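What the Arms Left Behind: Automation and the Bench Technicians at Sornik

Student project report, Work and Technology seminar
Raelene Rakena and Mahsa Alipour

1. Why we picked this

Our course guide asked for "a workplace undergoing change," which describes every workplace either of us has been paid by. We chose Sornik, a repair and refurbishing firm in Siltordale that fixes classroom equipment for school districts. In April it started moving its bench work to two-armed stations running software called Stument. Management calls this the transition. The technicians call it Sang, after the folder on the shared drive where the plans were first found by accident.

We spent three weeks with the project, interviewed 15 employees and read a 900-line spreadsheet of job codes that we do not wish to discuss.

2. The work before

A bench technician used to take a board or a dial in its frame, find out what was wrong with it and put it right. Most of the skill was in the finding out. Rosalind Pettigrew, the longest-serving technician we met, told us she could diagnose a bad frame by picking it up. The job code for this was "handling."

3. The work now

Every job is first planned in simulation. A bench, two arms and the item are laid out on a computer, the motion is tried there, and only then does anyone let it near a real station. The technicians were told this would take the guesswork out. Several of them had been under the impression that guesswork was what they were paid for.

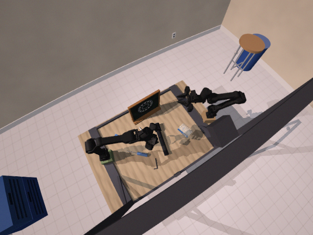 Tamara Zhuravel moved from the repair floor to the planning desk in the first round. Her title went from technician to motion planner, and her chair got better. She now spends most of her shift deciding where things should be before an arm reaches for them, which she compares to setting the table for a guest with no peripheral vision. She likes the job. She misses having dirty hands, though she admits she never mentioned liking it at the time.

4. What changed for people

Pay stayed the same for everyone we spoke to. Talk did not. On the old floor, you asked the person next to you. At the planning desk you file a note, and the note gets a number. The day we left, the numbering had reached 1,962, and one of those was a request for a quieter fan.

Pacing changed too. A technician could slow down on a hard repair and make it up on an easy one. A planned motion has a fixed length, so the slack now sits with the planners, who mostly use it to answer notes.

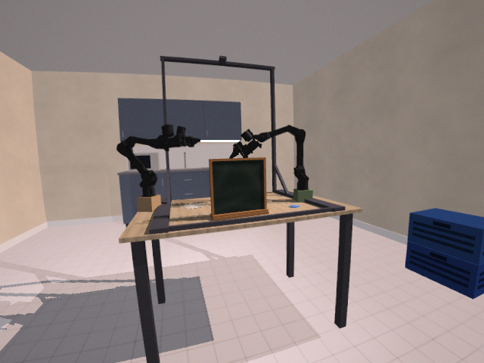 Miroslava Nazarenko, who supervises both groups, was frank about training. Planners learn the software in a short course, but knowing what a repair should look like still comes from years at a bench, and Sornik has stopped hiring for the bench. We asked where the next planners would come from. She said it was a good question and wrote it down. We assume it has a number.

5. Limits of this study

Fifteen people is a small group, and all of them still work there. We tried to reach two former technicians and got one polite refusal. Our only visit to the evening shift fell on a Sunday, when there is no evening shift.

6. Suggestions

We would let planners spend part of each week doing repairs by hand, and we would let bench technicians sit in when a motion is tried out in simulation. Rosalind asked us to add that someone should look at the fan.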